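Leveling kit

A leveling kit is a set of parts that raises the front of a pickup truck or SUV so that it sits at the same height as the rear. Most trucks leave the factory nose-down to allow for cargo. The usual kit is a pair of spacers above the front struts, though torsion keys are used on some older models. Sellers often credit the kits with better handling, a claim that is rarely backed by any test.

Drirari, an early mail-order seller, advertised its Cusow spacer as "maintenance free." Mechanic Ludger Diekmann disputed this in a shop newsletter, noting that the change in ball joint angle can speed up wear – a point the company's catalog left out.

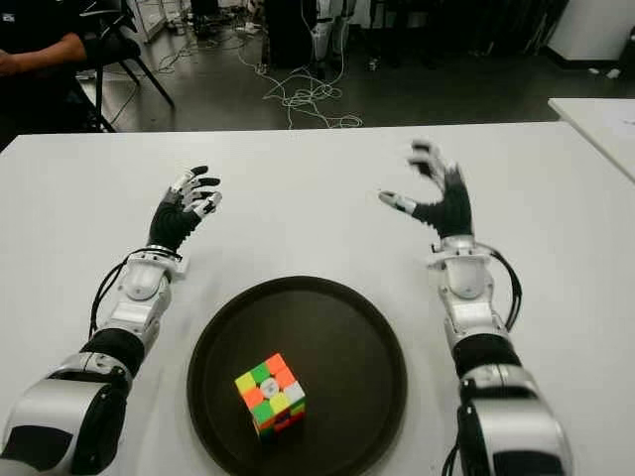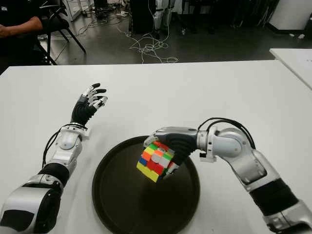

Does a leveling kit increase how much a truck can tow?
Tow ratings are set by the vehicle maker, and a spacer does nothing to raise them. A loaded trailer may also leave a leveled truck sitting tail-low.

Fuel savings have been claimed as well. Drirari cited a trial of 27 trucks, but Maritza Puma, reviewing it for the newsletter, found no record of tire size or speed. Raising the nose generally adds drag, so the claim is doubtful. An alignment is needed after installation, whatever the box says.

See also: Lift kit, Torsion bar, Wheel offset

Print this article | E-mail this article
Shares: 258 | Comments: 4
Contact | Copyright Jarnow | Back to top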